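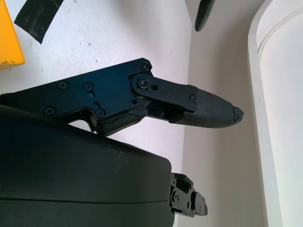

Gripper finger and side plate, close up.

January
By the sports desk

Genowefa Chmielewska came off the Vonport bench on Saturday with 10 minutes left and had the winner inside four. Hamstring strapped, voice gone. "I said give me ten. Gaffer gave me ten."

It was her 100th start-or-sub for the club, and first since the knee. 541 days out. She kept the number on the fridge. "My mom hated it. Every morning, there it is."

Vonport sit fourth. Stenberg are two points up, with a game in hand and a better defence. Can they catch them? Long pause. "Ask me after Valdebenito away. Thats the one. We never get anything there." 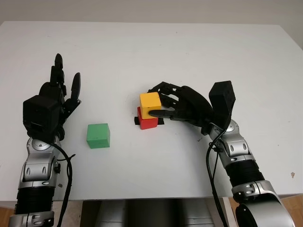

Green, yellow and red cubes on the table.

Crowd was 823, best of the season. She noticed. "You hear single voices normally. Some guy yelling about offsides. Saturday it was just noise, I loved it."

The goal itself, she shrugs. Near post, off the shin.
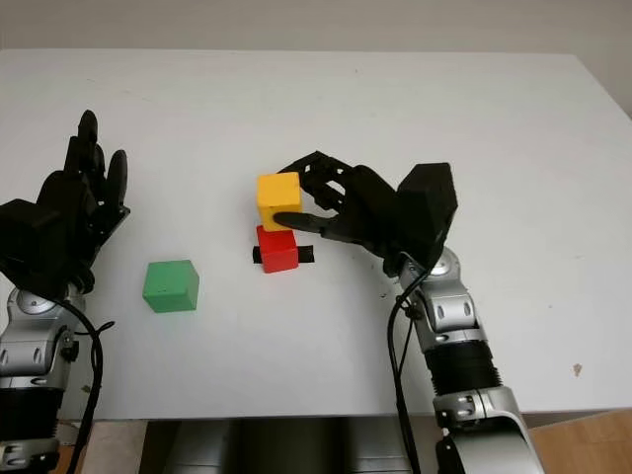
Contract is up in summer. Talks? "Not yet. I want to play first, then we sit down." No agent, does it herself. Same as last time, when she signed in the parking lot becuase the office was locked.

Training at six. She's already late.

Recent
Stenberg hold on for a point
Zurkero Cup: who plays who
Valdebenito name new keeper coach

Get match reports by email. Sign up for our newsletter.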